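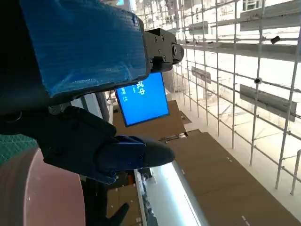

Que con la pinza de dos dedos se pierde menos tiempo, eso le contestaron por escrito desde Pusberg cuando pidió presupuesto para una mano de cinco. Ella guardó el correo y compró las dos cosas. "Una de cada, y a ver quién tenía razón", cuenta. De eso hablamos casi una hora, en el taller de Drimcombe, con café de máquina y el compresor arrancando cada dos por tres.

Pide no salir con nombre. Es la responsable de pruebas, lleva la comparativa de garras y cámaras desde diciembre y prefiere que se hable del trabajo. Así que sin nombre.

Primero, lo que comparan. Dos pinzas paralelas, una de Pusberg y otra de Petridis, y una garra blanda que montaron ellos mismos con dedos intercambiables. Mismo brazo para las tres. Mismo controlador al principio, luego ya no, y ahí empezaron los líos.

"La gente me pregunta cuál agarra más fuerte. Y yo, pues depende de qué quieras romper", dice. Se ríe. Lo de la fuerza le parece lo menos interesante de la ficha técnica. Lo que mira es el dedo: qué forma tiene, qué hace la superficie cuando la pieza viene un poco girada, cuánto tarda en cambiarse.

¿Y cuánto tarda?

"La de Pusberg, 10 minutos con la llave buena. La de Petridis, 55 la primera vez. Cincuenta y cinco. Hay que soltar el soporte entero, desconectar, volver a calibrar el cero. Luego le coges el truco y baja, pero el día que se te parte un dedo a media tanda no estás para trucos."

Los dedos se parten, sí. Más de lo que dicen los catálogos, según ella. Las almohadillas con facetas agarran mejor las cajas y peor los botes. Las lisas al revés, mas o menos. Tiene una teoría sobre eso y la explica con las manos, rápido, moviendo los índices como si pellizcara algo. Resumo: las facetas muerden el canto, y sobre una curva solo toca una línea, y la línea patina. "No está publicado, eh, es lo que veo yo."

Cada combinación de dedo y objeto lleva 400 intentos. Le pregunto si no son muchos.

"Son pocos. Con cien te crees cualquier cosa. Me pasó en enero, saqué una conclusión preciosa, la mandé, y dos semanas después la tuve que desmandar."

¿Qué conclusión?

"Que la blanda ganaba en todo. Ja."

No gana en todo. Gana con piezas redondas y con cualquier cosa que ceda. Con piezas finas tumbadas sobre una superficie plana, un desastre: el dedo se dobla antes de meterse debajo. Probaron a afilar la punta y mejoró, pero entonces dura menos. Siguen en ello.

Pasamos a las cámaras. Aquí habla más despacio. La comparativa tenía que ser solo de garras y acabó siendo de cámaras casi sin querer. Empezaron con una cámara fija, arriba, que lo ve todo menos lo que importa: cuando el brazo baja, se tapa a sí mismo. La de muñeca ve el contacto, pero se mueve con la muñeca, gira con ella, y el horizonte se te va a cualquier lado.

"Al operador nuevo le mareaba. A mí también, los primeros días. Ves el suelo de lado y no sabes si estás bajando o te vas contra algo. Luego el ojo aprende que lo único que manda es la punta del dedo. Hacia dónde apunta. Lo demás es paisaje."

Pero la luz no la aprende el ojo ni la aprende nadie. Lo repite tres veces en la entrevista. La exposición automática le parece el peor invento del mundo para esto: gira la muñeca hacia una zona clara y el dedo se queda a oscuras, justo cuando lo necesitas. Fijaron la exposición a mano. Entonces se quema el fondo. "Que se queme. No voy a coger el fondo."

¿Y no hay una cámara que haga las dos cosas bien?

"Hay. Mira el precio y me lo vuelves a preguntar."

La solución de momento es usar las dos vistas, la de arriba para llegar y la de muñeca para cerrar. El cambio de una a otra lo hace el software, y ahi entra Flitusier, que es el controlador que probaron en segundo lugar. El primero, el que venía con el brazo, no admitía dos flujos de vídeo sin retraso. O los admitía en teoría. Ella midió el retraso y salieron 15 fotogramas en los peores ratos, lo que para mover una caja da igual y para cerrar unos dedos sobre algo blando es una barbaridad.

Flitusier va mejor. Tiene sus cosas. La documentación está a medias, los mensajes de error no se entienden, y si se reinicia con la garra cerrada se olvida de que está cerrada. "Le mandas cerrar y cierra otra vez, encima. Así cayó un dedo." Lo notificaron. Les respondieron el mismo día, eso hay que decirlo, y el arreglo está en la versión siguiente, que todavía no han instalado. No a mitad de una tanda.

Le pregunto por el cableado, porque en estas comparativas nunca sale.

"Ay, el cableado." Pausa. "El cable de la cámara de muñeca es lo que más me ha parado. Más que los dedos. Se engancha, se fatiga en el codo, hace falso contacto en una postura concreta y solo en esa. Estuve una mañana entera buscando un fallo de agarre que era un conector." Ahora lo lleva por dentro de una funda y deja holgura de más en la última articulación. Queda feo. Funciona.

De fundas también tiene opinión. La tela protege del polvo y de los roces, pero guarda calor y cruje, y si la costura cae en mal sitio roza con el soporte cuando la muñeca gira del todo. Recomienda probar el giro completo antes de apretar nada. Y marcar los tornillos con pintura. Y apuntar el par, que luego no se acuerda uno.

Entonces, si alguien empieza hoy, ¿qué compra?

No le gusta la pregunta. Da un rodeo. Al final:

"La paralela sencilla. La de Pusberg, vale, sí, tenían razón en eso. Para empezar. Aprendes con ella lo que no puede hacer, y entonces sabes qué pedirle a la siguiente. Si empiezas por la mano de cinco dedos te pasas medio año peleando con la mano."

¿La suya dónde está?

"En la caja. La abrimos, la enchufamos dos tardes, cada dedo quería una cosa. Volverá a salir cuando tenga tiempo."

La de Petridis se queda para piezas pequeñas, donde la repetibilidad le compensa la hora de montaje. La blanda, para lo redondo y lo frágil. Nada de una garra única para todo, aunque se la pidan todas las semanas por teléfono.

Quedan por medir las tandas largas, con la garra ya caliente, que es donde sospecha que van a cambiar los números. También quiere repetir lo de enero, con los mismos objetos y otro operador. El compresor vuelve a arrancar y no se oye lo último que dice, algo de unos racores que no llegan.

Entrevista hecha en Drimcombe, 28/05/2021.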